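Food and the Working Day, handout for session 7

Welcome back, everyone, and thank you for the lively discussion last time (I am still thinking about the question on canteens!). This week we turn to the midday meal, and to how it shrank. Please read the Eberhard chapter before we meet, all 14 pages of it if you can manage, though the middle part on factory bells is the bit I shall lean on most.

Severin Eberhard's argument, put very simply, is that lunch became short when the clock moved indoors. Farm workers ate when the job allowed it, but a mill hand ate when the bell went, and often had too little time to walk home and back.
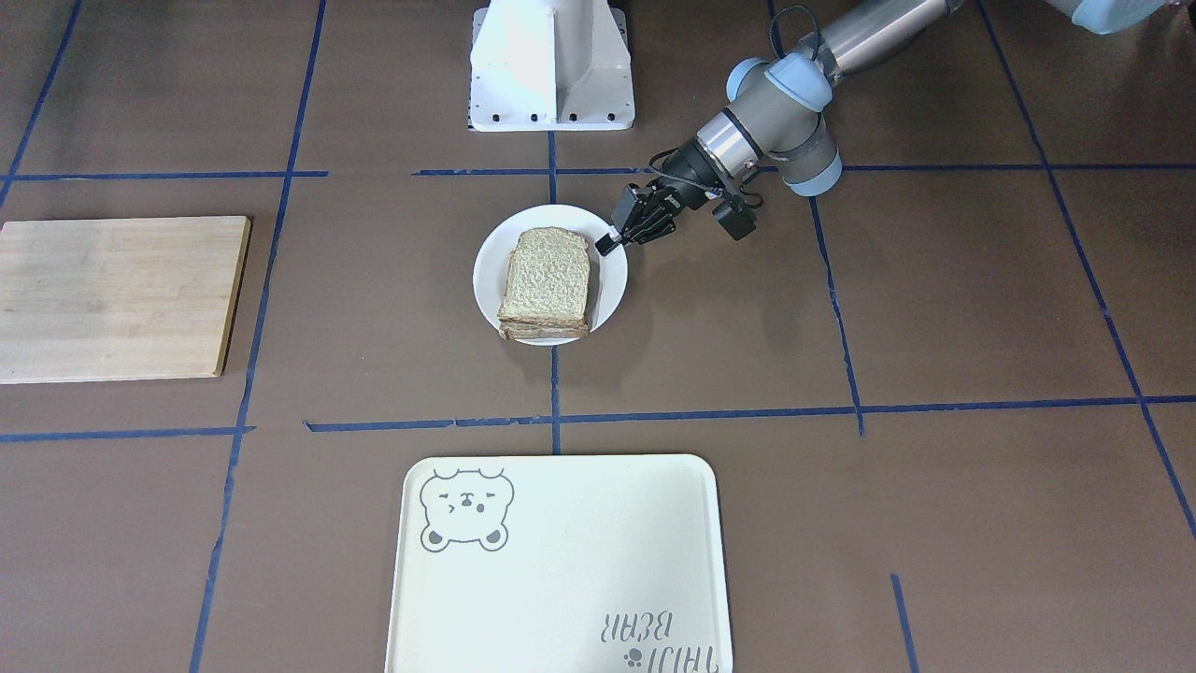 Cold food that needed no cooking suited the new hours very well, and bread was the obvious choice. Eberhard is good on the small matter of manners here, and I do hope you will enjoy that section as much as I did. A sandwich set out on a white plate with a raised rim still has something of the dinner table about it, whereas the same bread eaten from a pocket or a cloth was, to many middle-class writers, hardly a meal at all. Keep an eye out for that word "proper" as you read, because it comes up again and again.

For the seminar, bring one memory of a packed lunch, your own or a grandparent's. Apostolos Chrysikopoulos will open with his notes on the Katsaros diaries, and we start at 11 as usual.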